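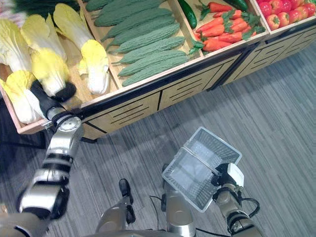

I sell vegetables in a small shop in Droltthorpe, and for the first years I displayed everything in the crates it came in, put on top of other crates. It was cheap and it looked cheap. In November I finally bought a proper stand, the Jullton Sorensen, the slanted wooden model with narrow dividers, and I have used it every working day from then on. I promised to myself that I would not write a review before I had filled it with the most difficult things I sell, and for me these are napa cabbage and bitter melon. The cabbage is heavy at the white end and wide at the leafy end, so on a slope it wants to turn. The melons want to roll, although when you lay them side by side on the diagonal, as in the middle compartment, each one leans on the next and they behave well. If a stand can manage these two as neighbours, it can manage potatoes.

What I bought

The Sorensen is sold in several widths. Mine is 1587 mm wide and 800 mm deep, and I can confirm both, I measured before I carried it through the door. I paid 89 pounds for it at the Undbridge trade counter, as an end-of-line piece in a paler finish which they did not want to keep. The usual price is higher, so please read my opinion about the value with this in mind. Delivery was possible but I collected it myself with a borrowed van.

It arrives flat. In the box there are the tray boards, the rims, the dividers, the legs, a bag of screws and one sheet of drawings without any words. I do not mind drawings without words, my English was not so good when I came to this country and I have built many things from drawings only. But in this sheet the left leg and the right leg look the same, and they are not the same. The cut at the top of the leg has an angle, and if you exchange them the whole stand leans backwards a little. I discovered this when everything was screwed together. So lay both legs on the floor first and compare them before you take the screwdriver.

Assembly took me one evening, including the mistake. One person can do it, but for turning the tray over and setting it on the legs you want a second person. Darnell Kowalczyk from the bakery next door helped me with this part and also told me to put a drop of wood glue in the divider slots. I did it in one slot and left the others dry, in case I would like to change the layout later. The glued one is firmer. The others move a little when I push on them with my hand, but vegetables do not push so hard.

The slope

This is the main reason to buy such a stand and it is well judged. When the display is flat, a customer who enters the shop sees only the first row. With the slope he sees all of it, up to the back. The greens which I used to keep in a box under the counter, and which people always asked me for, now stand behind the cabbages and people simply take them.

The slope could be adjusted in the older model, I was told at Undbridge. In this one it is fixed. For my taste it is one step too steep for round things. Onions go down to the front rim and stay there in a heap, and the back remains bare. Oranges are worse. For long vegetables and for everything with a flat or heavy end it is just right. I put the cabbages with the base looking forward where I can, and the front rim catches them. I do not need to be exact, some of them lie a little crooked and still nothing falls out.

A non-slip mat would help with the onions. The kind which is sold for kitchen drawers can be cut with scissors, and I tried one piece in the right compartment. It works, but it collects soil and you have to wash it. At the end I moved the onions to a flat basket and took the mat away.

The dividers

They are narrow and I like this. On my old shelf I had thick boards between the sorts, and every board ate the place of one row of carrots. The narrow ones do the same job and you almost forget them when the stand is full. They are also not too high, so you can reach over from the cabbage side to the melon side without scratching your wrist.

The weak point is that their top edge was not finished so carefully as the rest. I found splinters in two places and I sanded them with fine paper. Ten minutes of work, but for a product that is made to be touched by customers all day, with children's hands also, it should be done in the factory. I wrote to Jullton about it and received a polite answer and a small packet of sandpaper by post, which I find a little bit funny and also useful.

The wood and the cleaning

The bottom of the compartments is light wood, and I was worried about it more than about anything else. Light wood is beautiful under vegetables. Green melons on it look very green, and the yellow leaves of the cabbage look fresh. When a compartment is half sold and you see the bare wood between two cabbages, it looks clean and not poor. With the dark plastic trays I had before, a half-empty tray looked like the end of the business.

But light wood shows every stain. Beetroot was my first mistake. I put it there only one afternoon and the pink marks are still visible if you know where to look. Wet herbs left a grey shadow which went away with lemon and salt. My routine now is the following. At closing I lift everything out, brush the soil towards the front, wipe with a cloth that is only damp, and leave the stand empty overnight so that the air can reach the boards. In the morning before eight I fill it again. Once a month I rub in a little food-safe oil. Do not pour water on it, whatever your colleagues do with theirs. Clyde Delacroix, who has the fruit stall by the station, washed his Sorensen with a hose in the yard and one rim opened at the corner. It could be repaired with a clamp, but it was an unnecessary trouble.

There is one thing I would change in the design. The front rim has no gap, so when you brush the soil down it has nowhere to go and you must take it out with a hand brush or a vacuum cleaner. A small slot at the bottom of the rim would solve it. I thought about drilling some holes myself but I have not had the courage yet.

How it stands

It has 4 legs with plastic feet, and the feet can be turned to make the stand level. My floor is grey with a plank pattern and it is not completely even, older shops in this street are all like that. I needed to turn one foot nearly to the end. After this there was no more wobbling, also when a customer leans on the rim to reach something at the back, and they do lean. When the tray is loaded only on one side you can feel that the frame gives a little. I would put the heavy sort in the left or the right compartment only if there is something of similar weight opposite. With leafy things it makes no difference.

You cannot move it when it is full. I tried with Darnell, and we moved it the width of a hand before we stopped. There are no wheels and no place to screw them. If you want to push your display outside each morning, look for another model.

Space underneath

The maker shows crates stored below the tray. It is possible at the back, where the tray is high. At the front it is too low for a standard crate and you will bump your knuckles. I keep there the plastic baskets which I use for filling up the stand and for carrying things to the scale. Translucent ones are the best for this work, you see what is inside without looking over the edge. They fit when they are stacked one in another and laid on the side.

What I sell from it

Some readers of my other reviews ask always the same question, if the new thing brought more sales. I did not keep exact numbers and I do not like to pretend. I can say that the bitter melon sells better now. Before, it was in a deep box, and people who did not know it did not ask. Now they take one in the hand, feel the bumpy skin and ask me how to cook it. I tell them to cut it lengthwise, scrape out the seeds, slice it thin, salt it for a while and fry it with egg. Half of them buy one. The cabbage was always selling, it only gets fewer broken leaves now, as it does not lie under other cabbages any more. One layer is enough on this stand and I advise you not to make two. The second layer slides.

Who should buy it

A small shop, a farm gate with a roof, a school canteen that wants to show its vegetables. I would not put it outdoors without a roof. I would also not buy it for apples and oranges unless you are ready to work with mats or shallow baskets inside. For cabbages, leeks, aubergines, melons of the long kind, bundles of greens, I have not had a better one for this money.

My rating is four stars out of five. I take away one star for the splinters and for the closed rim. If Jullton makes the slot in the rim I will give it back, and probably buy a second, narrower one for the wall by the door, where at the moment I still have the crates.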